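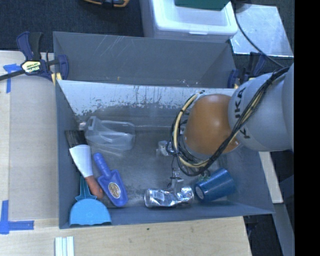 What happens to the things people leave at the Hollness swap shed?

Most of them go home with somebody else, and whatever is still on the shelves after 30 days is hauled to the Wedton landfill.

That has been the rule since the shed opened next to the transfer station, and for most of its life the rule was about as closely observed as the speed limit on Mill Road. In February the town began enforcing it. The result has been the liveliest stretch of local politics Hollness has seen since the argument over the angle of the parking spaces.

The trouble is a sticker. Every item dropped off now gets one, with the date of arrival written in marker. When its time is up, the item goes into a truck belonging to Keskin, the hauling company, and is not seen again. The first clear-out removed 661 items, among them a fondue set that several residents say they had been visiting for years.

"I never wanted it," said Birsen Aydoğan, who lives close enough to the shed to walk over before breakfast and often does. "I just liked to know it was there. Now there's a gap on the shelf and people keep putting printers in it."

Hollness has 2,255 residents, and a fair number of them seem to regard the shed as an extra closet that happens to be across town. Ice skates go in during spring and come out in the fall, frequently with the same family. Crutches make the rounds. One bread machine is believed to have lived in most of the houses on Orchard Street, staying in each for a loaf or two.

Under the sticker system this kind of long-term parking is no longer possible, at least on paper. Within a week, residents had discovered that an item taken home and brought back the next morning gets a new sticker. Attendance went up sharply. So did the number of people seen carrying a floor lamp to the car at closing time with no real enthusiasm for it.

Hacer Kahraman, who runs the transfer station, said she was aware of the practice and had no plans to chase anyone's lamp.

"If you want to drive it home every month, that's your gas," she said. "My job is to be able to close the door."

The door was what started all this. By the end of last year it would no longer shut, owing to a sectional sofa that had come in as three pieces and would apparently leave only as one. Snow got in. The paperbacks nearest the entrance swelled up, and a family of mice took over the board games, which were missing pieces already.

Not everyone thinks the landfill is the right place for the leftovers. A petition signed by 34 residents asks the town to offer them first to Stuva, the secondhand store in Wedton. The store's reply, which was read aloud at last month's town meeting, was courteous and ran to one paragraph. It thanked Hollness for thinking of it and noted that much of what is now in the shed was bought at Stuva to begin with.

There was also a proposal to give certain objects permanent status, so they could stay on the shelves without a sticker. This went well until somebody asked which objects. The discussion took up most of an hour and touched on a brass duck, a set of encyclopedias that stops at R, and the bread machine. No vote was held. The duck was removed from the shed later that night by a person or persons unknown and has since turned up on a porch, where it looks quite settled.

Kahraman said the shelves are easier to look through than they were, and that the mice have moved on, although she declined to say where. She has asked residents to stop peeling the stickers off and putting them on older things. She would also like them to stop writing next year's date in their own marker, particularly in purple, as the station's marker is black.

Aydoğan said she had been meaning to clear out her own garage, and that the new rule had only made this harder. She has taken in a coffee grinder, two suitcases and a birdcage to save them from the truck. She plans to return them soon.

The shed is open from 8 a.m. to 2 p.m. on the days the transfer station is open. Mattresses, tires and anything that leaks are not accepted. The town will take up the question of the sofa separately.

We use cookies to remember your settings and to see which stories are being read. By continuing to use this site you agree to our cookie policy. Accept all | Manage choices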